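Cell 2 notebook, 18/03/2025

Went back over the Wakell cell rules before the next block of pick runs. The sheet on the wall still has the February wording and doesn't match what we do, so I rewrote the parts that were wrong.

Changes:
- Cables on the arm get checked for slack at full reach before every block. Check the loop at the top as well as the one at the wrist.
- Only the items on the run list go on the table. Boxed items stand upright at the start, coiled cables go down flat with the tie on.
- Floor cords stay out of the walking path. Tape them if they have to cross it.
- Stop after 44 picks and look over the fingers. It used to be 1000, much too long. The Vasiliu log has a finger screw backing out at 489.

DualShock 4 box and the braided cable, then the hardware side.
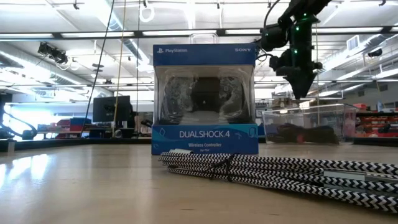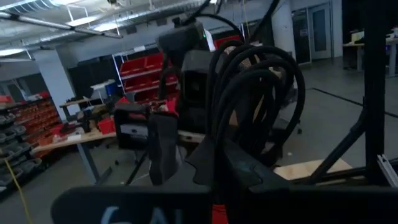
Esima read the draft and disagreed with the finger check, saying that a stop every 44 picks will get skipped by the second day, and that a shorter check tied to the item change would be followed. Also wanted the speed limit written next to the stop button and not only in the binder.

Fair on the second point. On the first I'd like to keep 44 for one block and see what gets skipped. A full check takes about 26 seconds with the driver already out.

To do: print the new sheet, pull the old one, send a copy to Wimard. Still no rule for who clears a fault when two people are at the cell.

Wakell shop notes | Internal use | Back to top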